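Compter les réussites ne suffit plus

Dans les articles sur l'apprentissage par imitation, le tableau de résultats se présente presque toujours de la même façon : une colonne de tâches, une colonne de méthodes, et à l'intersection un pourcentage de réussite. On lit le chiffre en gras, on passe à la page suivante. J'ai longtemps fait pareil. Je pense maintenant que ce chiffre, seul, ne devrait plus être accepté pour les tâches où un liquide intervient.

Je prends un cas que je connais. Avec Estela Escobar et Kadir Erdem, nous avons travaillé une partie de l'automne sur Plorcombe, un petit ensemble de tâches de table pour bras à bas coût. L'une d'elles consiste à saisir une tasse et à en projeter le contenu sur un panneau vertical. La tâche est volontairement simple à énoncer. Nous avons enregistré 40 démonstrations en téléopération, entraîné deux politiques, puis fait 15 essais avec chacune. Un essai était compté comme réussi si de l'eau atteignait le panneau et si la tasse restait dans la pince.

Avec cette définition, les deux politiques obtenaient le même score. Le tableau disait donc qu'elles se valaient. Toute personne ayant assisté aux essais savait que c'était faux. La première mouillait une zone à peu près constante d'un essai à l'autre. La seconde arrosait tantôt le bas, tantôt un côté, et touchait parfois le panneau par ce qui ressemblait fort à de la chance. Le critère binaire avait effacé la seule différence intéressante.

Estela a proposé de noter la trace plutôt que le geste. Le panneau est noir et brillant, les gouttes s'y voient, et leur répartition renseigne sur le mouvement bien mieux qu'une case cochée.

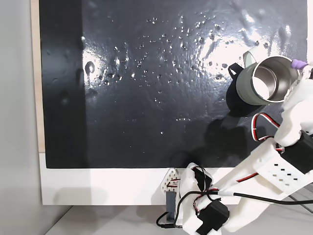 Que faut-il mesurer quand le résultat d'une tâche est une éclaboussure ?
La répartition de l'eau sur la surface, relevée à chaque essai, et surtout sa dispersion d'un essai à l'autre ; la simple présence d'eau n'indique presque rien sur la qualité de la politique.

Nous avons refait les essais de cette manière. Un quadrillage posé sur les photos du panneau, un relevé des cases touchées, une comparaison entre essais. Rien de savant. Majdi Akl a écrit le script en un après-midi et il tient sur une page. L'écart entre les deux politiques est apparu immédiatement, et il correspondait à ce que nous avions vu de nos yeux.

L'objection habituelle est celle du coût. Brodie Costigan, qui évalue des politiques de manipulation depuis plus longtemps que moi, me l'a faite un lundi devant la machine à café : si chaque tâche a sa propre mesure, on ne peut plus comparer deux articles. Il a raison sur un point. Le taux de réussite a le mérite d'être lisible par tout le monde. Mais il donne une impression de comparabilité que les faits ne soutiennent pas. Deux équipes qui annoncent le même pourcentage n'ont ni la même quantité d'eau, ni la même distance au panneau, ni la même définition du succès. La comparaison est déjà perdue, on évite seulement de le dire.

Il existe une deuxième objection, plus sérieuse à mon avis. Une mesure fine peut être optimisée pour elle-même. Si l'on récompense une trace régulière, on finira par obtenir des politiques qui versent lentement au même endroit et qui ne savent rien faire d'autre. Je n'ai pas de réponse complète. Saskia Hollis suggère de garder la mesure fine pour l'évaluation et de ne jamais la montrer à l'apprentissage, ce qui me paraît raisonnable tant que l'on s'y tient.

Je demande peu de choses. Que les auteurs publient les photos de fin d'essai – toutes, y compris celles des échecs. Qu'ils écrivent leur critère de réussite dans le corps du texte, et non dans une annexe que les relecteurs n'ouvrent pas. Qu'ils donnent une mesure continue dès que la tâche en offre une. Pour un liquide, c'est la trace. Pour un tissu plié, ce sera l'écart entre les bords. Pour un objet posé, la distance à la cible.

Notre propre tableau, dans la version déposée en novembre, contient encore la colonne binaire. Les relecteurs l'avaient réclamée. Nous avons ajouté la dispersion juste à côté, et c'est cette colonne-là que je conseille de lire.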